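Looking after textbooks and course books, quick tips

Keep the big engineering ones flat if the shelf is shallow. Stood upright and leaning, the block pulls away from the spine and you'll be glueing by March. Two to a pile, no more. Heaviest at the bottom, obviously.

Pencil only. Soft one. Rub out with a clean white rubber, working from the gutter outwards, never back and forth, you'll crease the page.

Loose page? Thin line of PVA down the inner edge, put it on with a cocktail stick. Greaseproof paper either side, shut the book, weight on top overnight. No sticky tape!! Goes brown and takes teh print with it.

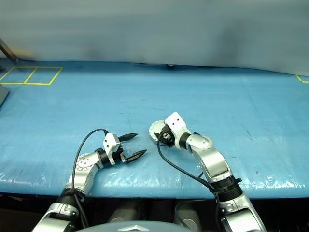 Is it worth covering a paperback I'll only use for one year?
Clear film takes ten minutes and keeps the corners decent, so do it if you mean to sell the book on.

Musty smell. Stand it open in a box with a tub of bicarb, lid on, leave it 2 days. Don't sprinkle any on the pages, it gets in the stitching and you'll never shift it.

Buying second hand: check the fold-out diagrams are all there, and the answers at the back. My copy of Venckus had neither. Also look at wich edition it is, problem numbers change.

More on torn dust jackets when I get a minute.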